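How I get a second life out of takeaway coffee cups

By Alistair Forsyth
January
4 min read

I buy far too many takeaway coffees and I've stopped pretending I'm going to give them up. So I've got into the habit of hanging on to the cups and growing seedlings in them on the kitchen windowsill.
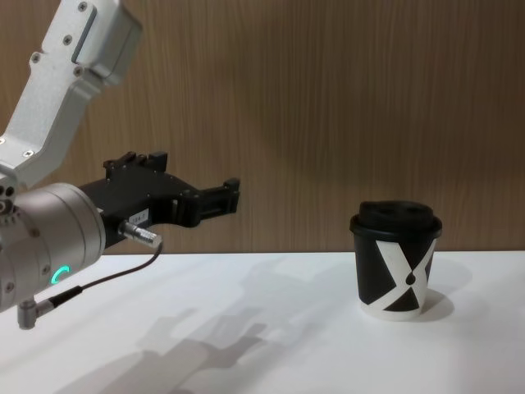

What you'll need

Paper cups with their lids, a bag of seed compost, a skewer, a tray or an old baking tin, and some seeds. I started with basil and lettuce, and I'd say do the same (chillies are lovely but they take an age and you'll lose heart). My compost was 85p from the bargain corner at Strachan, the little garden shop by our station, with a split down one side of the bag!

Step 1: Rinse it straight away

Take the lid off and rinse both bits under the cold tap the minute you get in. Milk is the enemy. I once left a latte cup in the car over a weekend and I'm not going to describe it. A quick swish with washing-up liquid, then leave everything upside down on the draining board overnight.

Step 2: Make the holes

Turn the cup over and poke four or five holes in the base with the skewer. Go gently, and push away from your hand. If you squash the cup a bit, just put a thumb inside and press it back round.

Step 3: Fill and sow

Fill with compost to a finger's width below the rim and give the cup a tap on the worktop to settle it. Basil seed goes on top with the thinnest sprinkle of compost over it. Lettuce I barely cover at all. Two or three seeds to a cup is plenty, and yes, I still put in too many every time.

Step 4: Lid on

Water it, let it drain, then pop the lid back on to keep the damp in. A black lid won't let light through, so check every morning and whip it off as soon as you spot anything green. I forgot for two days last spring and got long white lettuces that flopped over and never forgave me.

Step 5: Label and wait

On a dark cup a pencil is useless, so I use a white paint pen, or a strip of masking tape if the pen's gone walkabout again. Stand the cups in the tray and water from underneath. The paper goes soft after a few weeks, so move the seedlings into proper pots once they've got four leaves or so. Mine are going out to the back step when it warms up, slugs permitting.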